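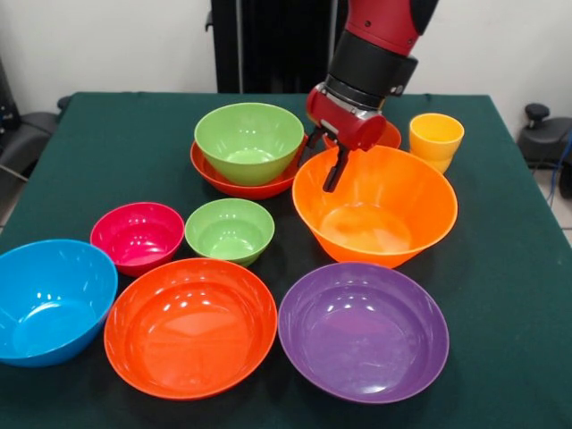

Keep the Plastic Bowls

By Berwyn Trevor

23/02/2025

E-mail this article | Print this article

Every so often someone I know decides to get rid of their plastic dishes. The bright bowls go into a box, the box goes to the thrift store, and a set of plain white stoneware takes their place. I think this is usually a mistake.

I have nothing against stoneware. We own some and use it when company comes. But a kitchen needs a stack of bowls that can be dropped, lent out, carried to the yard and left there overnight. Plastic ones do that job. Ours have done it for 17 years, and I have replaced two.

The color is useful too. In our house the green bowl is for washed fruit, the big orange one is for popcorn, and the yellow cup stays by the sink for rinsing. When my granddaughter sets the table I can tell her "the red one" and she brings the right bowl. Try that with seven white bowls.

My neighbor Yeshi Araya disagrees. She says plastic scratches, holds the smell of onions and looks like a picnic. She is right about the onions. I keep one bowl for them and don't use it for anything else. As for scratches, I don't cut in a bowl, and I don't see why anyone would.

There is a fair argument about heat. I don't put plastic in the microwave, and hot soup goes in the stoneware. That still leaves cereal, salad, chips, pancake batter and shelled peas in June.

Storage matters in a small kitchen. Bowls with sloping sides sit one inside another, and the whole lot takes up one corner of a shelf. My mother kept hers the same way -- biggest on the bottom, cups beside them.

If yours are cracked, throw them out. If they are only old, put them back in the cupboard.

Related items
Berhe Street Market Moves Indoors
What to Do With 13 Odd Lids
Letters: In Defense of the Dish Rack

Contact us | Copyright 2025 Hilodero | Back to top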